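About Dakora

Hi, and thanks for clicking on the page most people skip! I'm the owner of Dakora, a small language school above a hardware store in Drundton, and I write everything on this website myself, which is why it rambles a bit.

I started teaching at my kitchen table with 2 students and one very tired whiteboard. Both of them wanted Spanish for work, both had hated it in high school, and we spent most of that first winter just talking about food and bad bosses. They got pretty good. Then they told their friends, and by spring I had run out of chairs.

So in October I signed the lease on the upstairs rooms on Badetard Street. It's 600 square feet, the stairs creak, and the heat comes on with a bang that makes every new student jump. I love it up there. We have two classrooms, a kitchenette with more mugs than anyone needs, and a shelf of paperbacks you can borrow without signing anything (please do bring back the Portuguese dictionary, whoever has it).

We teach Spanish, Portuguese, Mandarin and English for newcomers. Our groups stop at eight people. I tried ten once and the quiet ones got quieter, so never again. A course runs for 20 lessons and costs $240, book included, and you can pay in two parts if that's easier. If you miss a week, come to the other group that week, it's fine, just send a text so we know to save you a seat.

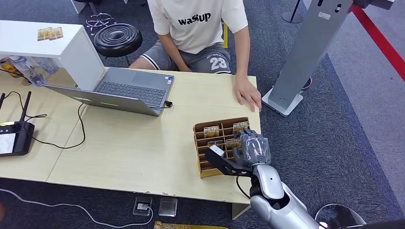
Laptop open, cards in the organizer, "wassup" shirt on. No dress code at Dakora!

I should say something about how we teach. There's grammar, sorry, but it comes after the talking. You'll start speaking in the first ten minutes of the first lesson and it will feel awful, and then around week three you'll make a joke in your new language and somebody will laugh. I've been doing this a long time and I still get a little silly about it when it happens.

For Mandarin we use the Yuan readers, a set of short stories that start with hardly any characters and build up slowly. The one with the lost umbrella is everybody's favorite. For the other languages I mostly write my own handouts, so if you spot a typo, tell me and you get a cookie.

Saturday mornings are open house. Coffee's on at nine, all the languages get mixed up together, and you don't have to be a student to come. Bring a friend or your mom. Parking is free behind the hardware store, and the door to the stairs is the green one next to the key-cutting window. Give it a good push, it sticks.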